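Ullonell Support – ticket log
Subject: Cable task episodes rejected on upload
Project: Clelano patch cable set
Status: Open, waiting on customer
Opened: Saturday, July 25, 2020

Customer reports that 13 of 100 episodes from the patch cable task failed the Clamus upload check. All of them gave the same message, "gripper state missing at start." The other episodes went through and can be played back.

Checked the logs. In every rejected episode the operator began recording before the gripper driver had sent its first reading. Joint data is fine from the first sample. The gap is in the gripper channel only.

Setup per customer: rack with a NETGEAR switch at the top and a DELL server under it, yellow patch cable laid out on black bubble wrap. Recorder is Jemal, version 4.

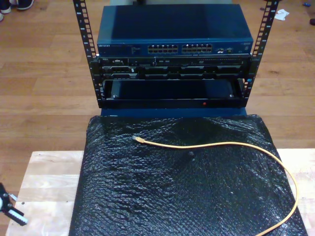
Can the rejected episodes be repaired, or do they have to be recorded again?

Trim the start of each one up to the first gripper reading and upload it again. Record again only if the arm was already moving before that point, as the trimmed copy would then begin partway through the reach.

Update: customer trimmed and uploaded 9 episodes, all accepted. The remaining 4 have early arm motion and will be recorded again.

Sent the setting that holds recording until all channels report – it is off by default in Jemal. Asked customer to turn it on before the next session and send one test episode.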